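Robot Cell Rules: Frequently Asked Questions
Last reviewed Sunday, May 19, 2019

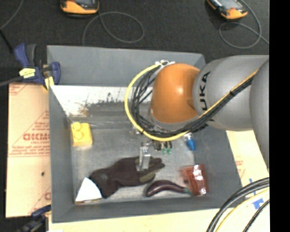

Izzati Wattimena wrote in to say that a rulebook for picking cells is mostly paperwork for people who never stand next to one, and she would like to see a single page of ours that prevented an injury. Fair enough. We can't show her that page. We have tried to keep this list to rules we would defend in an argument.

Does a certificate mean the cell is safe?
No. It means somebody checked something on a certain day. Ask what was checked: the arm alone, or the arm with its gripper, its bin and the job it does now. Vendors like to wave the first one around.

The arm came with a risk assessment. Do I need another?
Yes. The supplier doesn't know what you bolted to the wrist or where you put the bin. The Altberg checklist has a box that says "see manufacturer's documents." We have asked for that box to be removed and so far it is still there.

Are clamps good enough to hold a bin?
For a trial, maybe. Check them before every session and write down who did it. We are less impressed by clamps that were put on for a week in October and became permanent.

What about cables on the outside of the arm?
Run the arm through its full range at slow speed and watch them the whole way. Look for snags, tight bends and ties that slide. A loop that clears the bin in one pose can catch in another. "It's been fine so far" isn't an inspection.

Can we test with mixed household items?
You should, but don't make much of the score. Plastbridge asks for 200 picks, Delorme asks for 1000, and neither says how hard the items have to be. A hard block and a soft glove are different problems. Publish the item list with the number or keep the number to yourself.

How many failed picks before we stop?
We use 3 in a row on the same item. There's no science behind it. It does keep people from reaching in to help.

May I reach in if the arm is paused?
No. A pause is a software state. Use the lockout.

Is the Ornholm one-day course worth it?
It has 20 slides on signs and one on lockout. Draw your own conclusion.

Who signs off on changes?
One named person at your site. A new gripper, a moved bin or a higher speed all count as changes, whatever the integrator tells you.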